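About us

Zesumham began with a shared table and far too many pens. It was a long, pale table, and at the end of every day it held everything that had come out of bags, pockets and drawers since the morning — markers, spectacles, cups, plates, odd toys, somebody's half-finished shopping list. We used to sweep the lot into a box and go home. The box became two boxes, then a cupboard, and by the time the cupboard wouldn't close we had started talking seriously about how people put things away, and why so many sensible, clever people find it such hard going.

We are a small school of everyday tidying. There are 5 of us teaching, in two rooms above the old Vasić stationery shop, and we have been here long enough for the people downstairs to know how we take our tea. We run morning and evening classes for adults, a gentler afternoon session for anyone moving to a smaller home, and visits to offices and libraries that would like their shared desks back. Since we opened the doors, 712 people have finished our basic course, and a good many of them still drop in with a question or a bag of things they can't place (please do, we like the company).

Our way of teaching is slow and rather homely. We don't start with wardrobes or lofts. We start with one tabletop and the sort of small things that gather on it, and we ask you to look at each of them for a moment before you move anything at all. Where does it live? Who will want it next? Does it need to stand up, lie down, or go inside something else? A pen can stand in a pot quite happily, but a pair of glasses wants a case of its own, and a plate wants the kitchen. It sounds terribly simple, and it is, but it takes most people a session or two before their hands stop shuffling things from left to right and start putting them somewhere.

Pens come first because everybody has them. The Vorkex set, which is what we call our oldest practice tray, is mostly markers and something to stand them in, along with a few bits and pieces that have no business being near them. The Trunalex set came later and is all kitchen odds and ends. Between them the trays hold 260 items, and yes, we do check them back in at the end of term.

Pens, cups and a clear bit of table are where we like to begin.
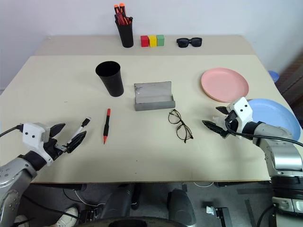
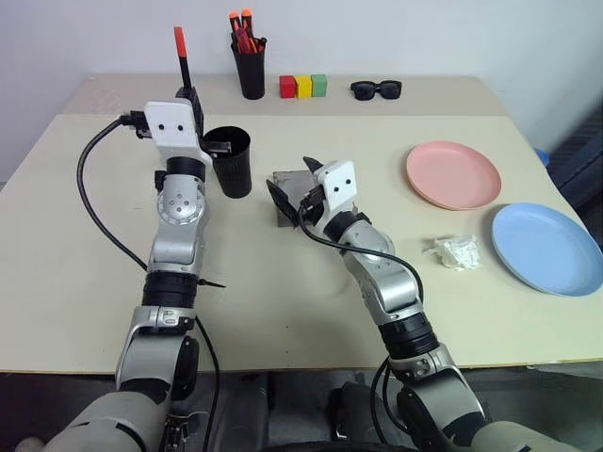

My own trouble was never the pens, it was the reading glasses, writes Zesumham evening student Vasilka. I had three pairs and could find none of them, and I was quite cross to be told in my first class that I should pick one spot by the kettle and stick to it. I did it mostly to prove the point wrong. They have been by the kettle since January, and my husband has started leaving his there too, so now we have a different problem, but at least it's a problem I can see.

We get a lot of letters like that, and they have changed how we teach. The glasses exercise used to come near the end of the course and now it comes in the second class, straight after the pens. We also spend longer on cases and lids than we did, having noticed how often a perfectly good case sits open and empty with its glasses right next to it. We do it ourselves, I'm afraid, and we're supposed to be the teachers!

The basic course runs for 5 sessions of 2 hours each, with a break in the middle for tea. You don't need to bring anything, although you're very welcome to bring a drawer. Some people carry theirs in under one arm, with a tea towel over the top, and tip it out among friends. Whatever is in it, we will have seen worse, and we never throw away anything that belongs to you. If you want to keep eleven bottle openers then we'll help you find a good home for eleven bottle openers.

Evening classes start at half past six and the street door is locked at seven, so ring the upper bell if you're running late. The stairs are steep. For anyone who would find them difficult we hold the same course on the ground floor, in the back room of the shop, on request.

New groups begin in January and September. To ask about a place, or a visit to your workplace, please use the form on our contact page or put a note through the door.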